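**Skosar hand-held gripper, long-term review**

I've had the Skosar for 12 weeks and I'm still not convinced by the safety claims. The leaflet says it lets go whenever it feels resistance. Mine didn't. On its third outing the jaws shut on Yusri Rondonuwu's sleeve and stayed shut through 3 presses of the release button. He had to pull the battery.

Flowers were my main test, with a green glazed vase on the same job.
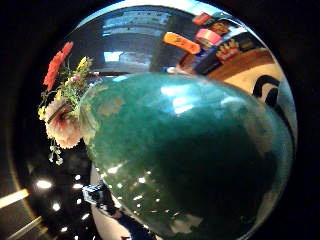 **Does the release button cut the power?**

It only asks the software to open the jaws. If the software has hung, the button does nothing, and the leaflet leaves that out.

Skosar's support desk blamed my grip, then the cable, then sent a firmware update. I ran 23 closes afterwards and it jammed on two of them. Better than before, I suppose, but I wouldn't hand it to a child. The Arnen I used last year is slower and uglier, and has a proper switch on the handle that kills the motor.

The marker tracking is fine. Soft things are passable at the lowest force setting, though the scale is printed so faintly that I've picked the wrong one twice.

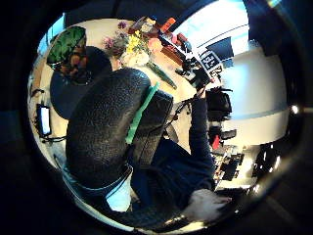 Pattinasarany, Fri 27 March

Caoimhe Costello rang from Skosar to offer a replacement unit in April. I asked whether it has a hard cut-off. She'll check. Until I hear, it's two stars, and the battery comes out between jobs.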